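Lellero Household Word List
Data card, version 2
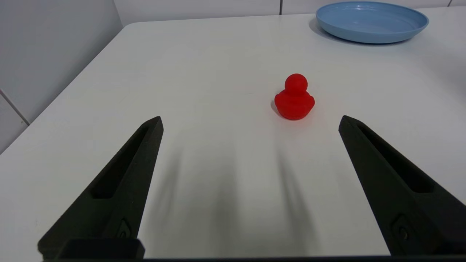 Summary

The Lellero Household Word List is a collection of everyday nouns with their spoken and written forms in English and in two regional varieties, Gavovura and Tuhumury. It contains 1089 entries. The list was prepared for teachers, speech therapists and authors of early reading materials.

Contents

Each entry gives the headword, a plural form, one short sentence showing ordinary use, and a topic label. Topics include kitchen, bathroom, toys, clothing and garden. The bathroom and toys topics hold 200 entries each – words such as "duck" that belong to both are listed under toys only.

Files

words.csv – all entries, one per line, UTF-8
topics.csv – topic labels and their definitions
changes.txt – corrections made after the first release

Sources

Headwords were gathered from school reading books and from written questionnaires returned by families in the Erkden district. Returns closed in November. Personal details were removed before the answers were entered.

Known limits

Spelling in Tuhumury is not settled. Where families gave more than one spelling, the most frequent is used as the main form and the others appear in the notes column. Words for farm tools are thinly covered. The list should not be used to assess a child's vocabulary.

Licence and citation

The list may be copied and adapted for non-commercial teaching, provided that the source is named. Please cite it as: Lellero Household Word List, version 2.

Corrections

Proposed changes should quote the entry number and the file name. Those received by 11th February will be considered for the next release.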